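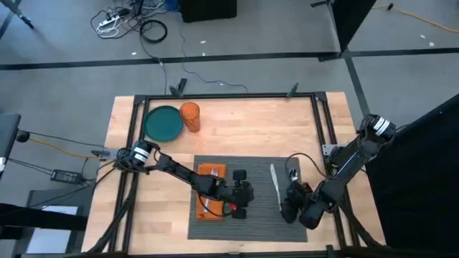
Leonora's remark on the last entry was that a fork sitting on the napkin is fine for lunch and a nuisance at dinner, as the guest has to move the fork before they can use the napkin. She would put the napkin on the left, bare, with the fork beside it on the mat. I have written that down as layout B and kept the fork on the napkin as layout A until we have tried both with the full set.

Table setting notebook
Friday, June
by Jhun Pascual

Home Notebook Linens Flatware Contact
Search entries Go

Working on the casual setting for Brallthorpe. They want one layout card that goes in the drawer with the mats, so whoever sets the room can do it without asking. One dark gray mat, one orange napkin, fork, knife, spoon, one teal plate. No glass on the card for now. Evangelista still hasn't picked the tumbler.

Mat. The ribbed gray stays. I tried the smooth one from Lidov again in the morning and it slides when you pull a knife across it. The ribbed one grips better on bare wood. It does hold crumbs in the ribs, so it needs a brush and not only a wipe. Note for the card: brush first, then damp cloth, then flat to dry. Do not roll them.

Napkin. Folded to an upright rectangle, long side running with the short side of the mat. In thirds, then once across. Fold edge toward the plate, open edges out to the left. I had it the other way on the first draft of the card and the corners lifted. Iron on medium before folding. The orange has gone a bit lighter along the old crease on the napkins we washed most, so we should change the fold line now and then or they will all get a stripe.

Fork. Tines up and away from the guest. For layout A it lies along the middle of the napkin, with the handle end level with the bottom fold. For layout B it goes straight on the mat, and the napkin moves out toward the left edge. B needs more width than I expected. With the plate in the middle the fork handle sits very close to the rim.

Knife and spoon. Knife on the right, blade in toward the plate, straight up and down. The knife goes crooked easily if you set the spoon after it and bump it, so on the card I've put the spoon down first, on the outside, then the knife. Bowl of the spoon up. Leonora sets them in the other order and says it makes no difference to her. Fine, but the card has to pick one.

Plate. Goes on last. Keep it at the far end of the table until everything else is down – otherwise people line up the cutlery to the plate and the plate is never in the middle. The raised rim makes the plate easy to pick up from the side, but a thumb mark shows on the dark teal. Dry cloth in the other hand.

Wood. The butcher block needs oil. It looks all right from the door but it feels dry where the mats usually lie. I'll do that over the weekend with the Drirnard oil and leave the mats off until it stops coming away on a paper towel. The last time I rushed it, 2 mats picked up oil on the underside and had to be thrown out.

Order. Gray mats are item 636 on the Lidov sheet. I asked for 6 more as spares. They come from a different batch, so check the color against ours before they go in the drawer.

To do
– draw both layouts at the same scale
– ask Brallthorpe if they serve soup at lunch, if not the spoon can come off the card
– new napkin fold line, mark it on the ironing board cover
– oil the wood
– Leonora to set layout B from the card with no help from me, and write down where she had to stop and think

Afternoon, added: read the steps out loud to Leonora. She got stuck on "fold edge toward the plate" when the plate isn't on the mat yet. Changed it to "fold edge toward the middle of the mat."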